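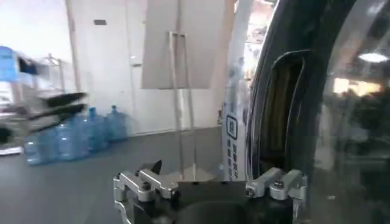 Notebook, gripper build
03/05/2024

Picked up where the last entry stopped, with the new finger brackets. Both are on now, left and right. The left one went on without trouble. The right one needed the two lower holes opened up with a hand file before the screws would start. The Fodiron drawing gives the hole spacing correctly, so the error is mine from when I marked out the blank. If anyone cuts another pair, mark both from the same edge.

Screws are the short ones from the Van Wijk assortment. The long ones bottom out in the body before the head seats, and it feels tight when it isn't. I put thread locker on the outer screws only. The inner ones stay dry until the finger spacing is settled.

Wrist camera: moved the mount forward one slot. Both brackets are in view now with floor showing between them, and that gap is what I need for lining up on things. Before the move the body took up too much of the picture. It still fills most of the bottom strip, but that part can be masked in software. The mask is a fixed shape, so if the mount moves again it has to be redrawn. Saved as mask 13 in the Vadov folder. Ignore the lower numbers, they belong to the old mount.

Camera problems, in order of how much they bother me:

Anything glossy close to the gripper. With a dark shiny curved surface on the right side, the picture gets the ceiling light as a bright oval plus a yellowish glow lower down. The edge finder likes the oval a lot. It will have to be told to ignore blobs above a certain brightness. A piece of polarizing film over the lens is worth a try too – there is an offcut in the drawer with the spare belts.

Blown-out areas. The white wall on the left goes nearly flat in the upper corner, and the top of the roll-up banner does the same. Exposure is still on auto. Fixed exposure comes next, set on the gray floor and left alone.

Blur. Things on the left smear when there is movement. The prongs of the black object come out as streaks, with the blue water jugs showing through them. A shorter exposure should help and will cost some brightness. I would take a darker, noisier picture over a smeared one.

The jugs are useful as they are, by the way. They run back from the near left to the base of the wall, so there is something of the same kind at several distances to check focus against. Please leave them where they stand until the lens is locked. The easel is good for this too, since the legs are thin and pale and drop out of the edge picture as soon as focus is off.

Motor side. Ran the open and close cycle 220 times with the fingers off, before fitting the brackets. No stalls. Current was steady apart from a small bump near full open, in the same place each time. I think that is the cable bundle pressing on the housing. I pulled the bundle back by hand and the bump got smaller, so the cable tie wants moving down one hole. Not done yet.

With the brackets fitted I have only done a few slow cycles. The right side arrives a little after the left. It could be backlash in the Samska gearbox or it could be the filed holes letting the bracket sit crooked. Check the bracket with a square first, it takes a minute and the gearbox takes an afternoon.

Zero position after fitting: the encoder reads 1,777 with the fingers fully closed. Write it into the config by hand. The homing routine still rounds it and then complains. Speed limit is set to 700 in the same file and should stay there until the right side is sorted out.

The order for finger pads has gone in, soft ones, the same as we tried back in October but thicker. The old ones peeled at the corners. I will roughen the metal before gluing this time, and leave the clamps on overnight.

To do:
Square on the right bracket
Move the cable tie
Fixed exposure, then the polarizing film
Brightness cutoff in the edge finder
Long run with brackets on, log the current
Copy the config to the shared drive – the one there now is from before the mount was moved

The 2 mm hex driver is back in the rack. The tip is rounding off, so lean on it when you use it.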